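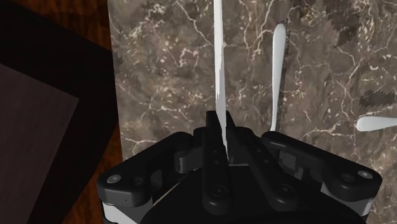
White utensils on a marble surface.

Jestari Catering
Dining Services Supervisor, Kobzar Conference Center

Jestari Catering invites applications for the position of Dining Services Supervisor at the Kobzar Conference Center. The position is full-time and reports to the Director of Hospitality, Solomiia Shevchuk.

The Supervisor assigns shifts, trains new servers, checks table settings before each event and keeps the inventory of linens and flatware. The main dining hall seats 400 guests. Evening and weekend work is required.

Applicants must have at least two years of experience in banquet or hotel service and a current food safety certificate. Knowledge of a second language is desirable. Paid leave and meals on shift are provided.

Please submit a résumé and the names of two references to the Personnel Office, Room 423, quoting reference number 1149. Applications must be received by Saturday, December 4, 2021. Incomplete applications will not be considered.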